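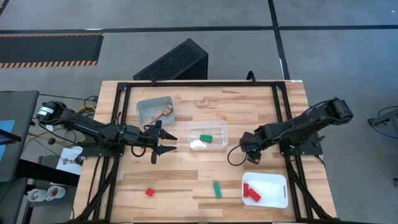
Buying a used butcher-block top: a refinisher in Lallham explains what to look for

The owner of Wultilness, a two-room refinishing shop in Lallham, has worked on secondhand wood tops for 12 years. Most of her customers find theirs in house clearances or old cafes, and many call her only after they have paid.

"Bring a straightedge," she said. "Lay it across the boards, then corner to corner. A small dip will sand out. A twist usually won't, and then you're paying me to tell you that."

She looks at the glue lines next. A strip top is many narrow pieces joined side by side, and a dark line between two of them can mean water got in. She presses on either side with her thumbs. If the joint moves, she offers less or walks away.

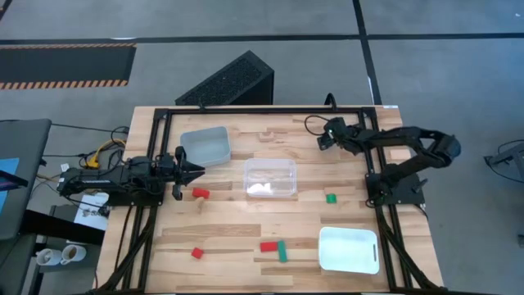 Price depends on length and on how much old finish has to come off. She recently quoted $700 for a kitchen island top from a bakery on Flores Street, with two coats of oil included. The customer had been ready to throw it out.

"People see gray patches and think it's rotten," she said. "Most of the time it's the surface. I take off very little."

For oil she uses one called Nudivach, wiped on thin and left for 30 minutes before the extra comes off. She tells customers to repeat it when the wood looks pale, and to keep dish soap to a minimum.

Her busiest month is June, when people move house. She doesn't take deposits and she won't hold a slot by phone.

"Come in with the measurements," she said. "Thickness too. Everybody forgets the thickness."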